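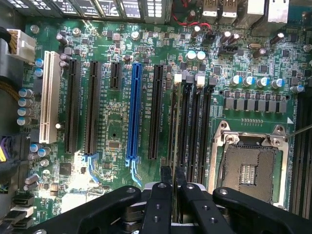
What we made of Medea

Well, that was a loud one! I figured a play this old would get us a polite hour and then cookies, and instead we were still going when the lights in the hallway went off at ten. I've had a couple of messages from people who missed it asking what on earth happened, so I'll try to set it down while I still can read my notes (I write on the backs of receipts, don't judge).

Modupe Sani got us started by asking who we felt sorry for first. Not who's right, just who gets your sympathy before you've had time to think. Almost everybody said Medea, from the nurse's opening speech on. She gave up her home and her family for Jason, and he's off marrying a princess and telling her it's for her own good. That speech of his, where he explains that she really ought to thank him, had Shewit Zeleke reading it out loud in the voice of a man returning a sweater without the receipt. I laughed so hard I had to put my tea down.

Then the argument started. Leonie thinks the play tricks you. You spend the first half nodding along with Medea, the women of the chorus nod along too and promise to keep quiet, and by the time she says out loud what she's going to do to the children, you've been on her side for so long that it's hard to climb off. Olumide wasn't having it. He said she wavers, she changes her mind over and over in that one long speech, and a person who was only out for revenge wouldn't need to talk herself into it. I went back and read the speech again on the bus home and I lean toward Olumide, but only a little.

We got stuck on the chariot for a long time. She goes up and away with the bodies, and Jason is left down on the ground begging to touch them. Souad Benmoussa saw a production in Gredstead years ago where there was no chariot at all, Medea just walked up a staircase and out a door at the top, and she said it was worse that way. I'd have liked to see that. My own school copy had a footnote calling the ending a weakness, and I believed it for most of my life, so thank you all for talking me out of it.

One small thing about translations. Most of us had the green paperback, which runs to 183 pages with the notes, but there were 3 different versions in the room and they don't agree on much. Where mine has Medea say her anger is "stronger than my plans," Leonie's has "master of my reason," and those don't seem like the same woman to me. If you've got an older copy at home, bring it next time even if the spine's gone.

Next up is Antigone, which I know some of you did in high school and swore never to open again. Give it another go! Try to read as far as Haemon's quarrel with his father, and have a think about whether Ismene gets a raw deal. I say she does, and I'm ready to fight about it. We're in the upstairs room at the Warnley library again, 7:30, and the side door sticks so give it a good shove. Shewit's bringing the almond things.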